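Stop Reading the Operating Profit Line First

February 25, 2021

Results season again. Three utilities reported since January and I've now read the same story three times. Sales down, operating profit up, shares up a bit, analyst says cheap fuel. Everyone moves on.

I think the story is wrong, or at least it stops too early. A regulated power company that makes more money because gas got cheap hasn't gotten better at anything. It bought fuel for less than the tariff assumed it would. The gap sits on its books for a few quarters, looks like profit, and then the regulator comes and takes it back. Sometimes slowly. Sometimes all at once, in an election year.

Take Larnau. Operating profit up 19 percent. Great headline. Then go to the notes, way in the back, and look at the fuel adjustment balance. 2,546 million owed back to customers through future rates. The company doesn't hide it. It's right there, in small type, after the pension stuff. 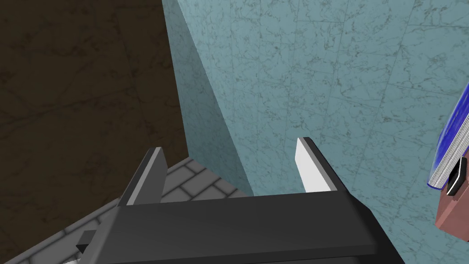 So what did Larnau earn last year? Depends who you ask. The accountants have an answer and it's legal. But if I borrow your lawnmower I don't get to list it as an asset, and I certainly don't get to raise my dividend on it. Larnau raised its dividend.

I know the objection. Fuel costs go up too, and then the utility eats the loss until rates catch up, so it all evens out. Fine. Over ten years, maybe. Nobody trading the stock this week has a ten year view, and managment bonuses are paid on one.

What I'd look at instead

Volume, to start. How many kilowatt hours went out the door, and to whom. Industrial demand tells you something real. A factory adding a shift is a customer you can plan around. A cold snap isn't. Ceteo had a strong winter and talked about "underlying demand growth" for most of its call – then a single slide near the end showed heating load doing almost all of the work. Take the weather out and it's flat. Flat is fine! Just say flat. 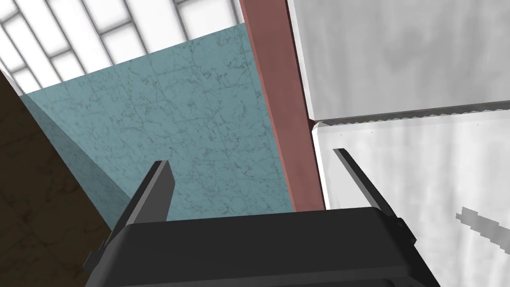 Maintenance is where the bodies are

Cheap fuel years are when a utility should fix things. Cash is coming in, plants can be taken down without buying panic power on the spot market. Perfect time.

And yet. Ceteo cut its maintenance budget by 600 million in the same year it booked record operating profit. The word on the slide was "optimization." I've been reading these decks for a long time and I have never seen that word next to a number that went up.

Deferred work doesn't show up as a cost. It shows up four years later as an outage, and then it's called a one-off. Analysts add it back. So the company gets credit for not spending the money and then gets forgiven for what happens next. Nice arrangement.

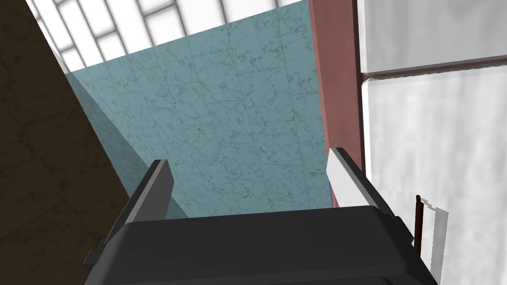
The gas importers have it worse

People lump them in with the power companies and they shouldn't. Hultano sells gas on a margin set by the regulator, a return on its asset base basically. When the price falls its revenue falls and its profit should hardly move. So a 3,000 million drop in sales means nearly nothing. The headlines called it a collapse anyway, and the stock got hit for two days.

What matters at Hultano is the overseas fields. Those were bought when oil was high and they're carried at values which made sense then. Each quarter there is a little impairment, never a big one. I'd rather they took the whole thing at once. Drip, drip, drip is no way to run a balance sheet. 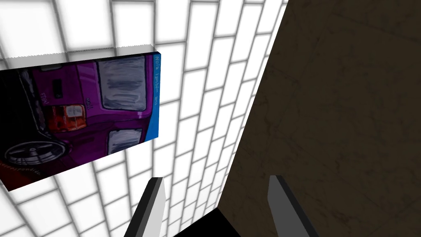

Tariff reform is the only thing that would change my mind about any of these stocks. Leclerc, the smallest of the bunch, has already moved to a monthly fuel pass-through, shown as its own line on the bill. Customers complained for a while, then stopped. Profit there is boring now, and you can read the accounts in an evening. The others could do the same, but they keep treating a clear bill like some kind of luxury. It's plain stuff, white tiles and gray grout, and if you want to hang a painting of a purple vehicle on top of it you can do that afterward. Get the wall up first. Monthly pass-through, separate line, over- and under-recovery reported on page one next to operating profit.

Would the regulator go for it? Probably not this year. Rates are falling, voters are happy, there's no pressure. But gas won't stay at these prices, and when it turns the same companies will be asking for an emergency increase, with the cheap-year money already paid out to shareholders. I'd want to see that fuel balance before I bought a single share. Larnau's is on the second to last page of the notes, if your looking.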